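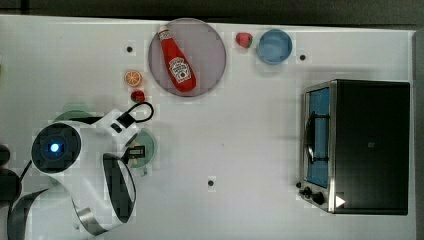 Visit Report: Kitchen Handling Line, Grillatach Test Site, Bavham

13 Dec 2025

Purpose of visit

Grillatach prepares meals for schools and small hospitals and has run a tray assembly and reheating operation in Bavham for several years. In June it began a program to move part of the sorting and setting-out work from staff to robot arms. Our group was invited to look at the development area and the production hall and to speak with the people who work in both. The tour took one morning. The notes follow the order of the tour.

Production hall

The hall runs two shifts. Each shift sets out crockery, condiments and fruit at the tray stations, and a second team handles the ovens. The site has 20 tray stations, of which four are now assisted by an arm. At an assisted station the operator no longer lifts each item from the rack. The operator checks the layout, corrects it where needed and releases the tray. The target for an assisted station is 200 trays per shift. The best shift to date recorded 214.

Staff at the assisted stations reported less reaching and less strain in the shoulder. They also reported more standing still, and two of them asked for a stool of adjustable height. The site manager has agreed to a trial. One operator said the work had become harder to pace, as the arm sets the rhythm and a short conversation with the next station is more difficult than before. This point was not in the briefing material we had received.

Development area

The development area is separated from the hall by a glazed partition. Layouts are tried here with toy food and ordinary kitchenware before any change is made in production. The control software is called Gisus and was written for the site by Tạ, a small integration firm. Tạ keeps two technicians in Bavham full time.

The table was set with a plate, a ketchup bottle, mint-green dishes and a countertop toaster oven. The items differ a good deal in shape and in how they can be gripped. A bottle lying across a plate is a useful case, as the plate cannot be cleared until the bottle has been dealt with. A colander is awkward for a different reason: the rim is wide, and the handles at either end limit where it can be set down.
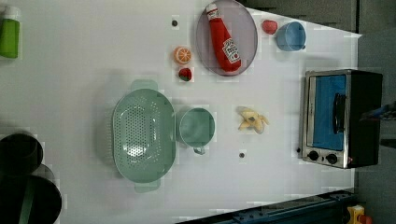

Test table with colander, mug and toy banana peel, development area, Bavham.

Layouts are reset by hand. A former tray operator now does this work as a layout technician, after a course of four weeks run by Tạ. The duties are to place the items according to a list, start the run, record the result and note anything the software did not record. Pay is one grade above tray operator. Three such posts exist, all filled from within the hall, and applicants needed no prior technical qualification.

We asked how a failed run is handled. The technician stops the arm, enters a cause from a fixed list of codes and adds a line of free text. The free text is read each week by Tạ and by the shift leads. According to the shift leads, it has been of more use than the codes. A new layout is released to the hall after 200 runs without a stop by the technician.

Effects on staffing

No jobs have been cut under the program so far. Positions that fell vacant at the assisted stations were left open, and the hours were moved to oven loading and to cleaning. Oven loading remains manual. Door handles, hot racks and the weight of full pans were named as the reasons, and there is no date for a change. Several oven staff said they would like the arms to begin there, where the heavy work is.

Training for the remaining tray operators is planned in groups of six, during paid hours.
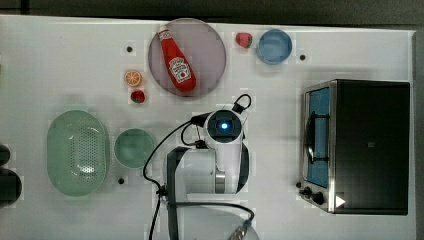 Can a tray operator override the arm during a shift?

Any operator at an assisted station can stop it and finish the tray by hand. The stop is logged against the station and is not entered in the operator's personal record.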